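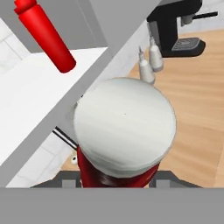
Mirndale Allotment and Garden Society
Minutes of the winter meeting, 21/02/2018

Who was there

Iolo Eynon (in the chair), Tianyou Lü, Hefin Cadwaladr, Gwion Rowlands, and me, Rhydian Gwilliam, scribbling as fast as I could. A handful of plot holders sat in as well and I didn't get all the names, so if you were there and want to be in the minutes, grab me at the gate. Apologies came from the Jesby Lane plots, where the road was bad.

Last time's minutes

Read and agreed, with one fix. I wrote in January that Gwion had offered to rebuild the compost bays. What he offered was to look at them. Sorry, Gwion! I've changed it in the book.

Water

This took up most of the evening, so get comfortable. The standpipe by the lower hedge has been dripping since before Christmas and the meter reading came in a good bit higher than any of us liked. Hefin had been down with a flashlight and thinks it's the joint below ground and the tap is fine. He's had one quote from Sayce, who would dig it out and replace the whole run for $2,000. There was a bit of a silence after that one.

Tianyou asked if we could just do the bad section ourselves. Hefin said yes, if the ground dries out, but we'd need the water off for a couple of days and we'd need somebody who has done it before. I said my brother-in-law has (I have since asked him, and he's willing, for lunch). We agreed to try that first and keep the Sayce quote in the drawer until the end of spring.

Iolo also wants everybody to stop leaving hoses running into barrels while they go off for a chat. He looked at me when he said it, and fair enough.

Plot rents

Rents are going up to $127 a year for a full plot. Half plots stay as they are for now. Gwion was against it, and asked me to write down that he thinks we should have raised it a little each year and spared people the jump. I have to say I agree with him, but I voted for it anyway because of the water bill. Four for, one against.

There are 14 people on the waiting list. Iolo has rung the first few and two of them are coming to look at the plots along the railroad side, which are pretty wild with brambles. We talked about giving new people their first three months free if they take on one of those. Everyone liked that, so it's going ahead.

Seed order

Tianyou has the Kidov catalog and it's been all round the table, with coffee on it now. Orders to him by the end of the month please, with your name on the paper this time! We get the discount once there are 20 of us ordering together, and we're nearly there. He's also asking for anyone with spare shallots to hold some back for the swap table.

Long talk about potatoes. Hefin won't grow anything but earlies after what the blight did last summer, and I'm going half and half. Gwion says he is finished with potatoes altogether, and we'll see about that come April.

The shed

The padlock is sticking again. Iolo is getting a new one and will hand out keys himself, so please don't copy the old key in the meantime. The mower needs its blade sharpened and I've said I'll take it in. Could whoever borrowed the long-handled loppers bring them back, no questions asked.

Open day

We settled on a Saturday-style set-up like last year's, with tea and the plant stall by the gate and the kids' sunflower table farther down where there's some shade. Date still to be picked. Tianyou will ask the school. Hefin would like a proper sign on the road, as half of Jesby drove straight past us last time.

Jobs to do

Rhydian: talk to brother-in-law about the pipe (done), mower blade.
Hefin: price up pipe and fittings, sign for the road.
Iolo: new padlock, ring the rest of the waiting list.
Tianyou: seed order, school.
Gwion: compost bays, looking at.

We finished up a bit after nine. Next meeting is in the same room, and Iolo is bringing the heater.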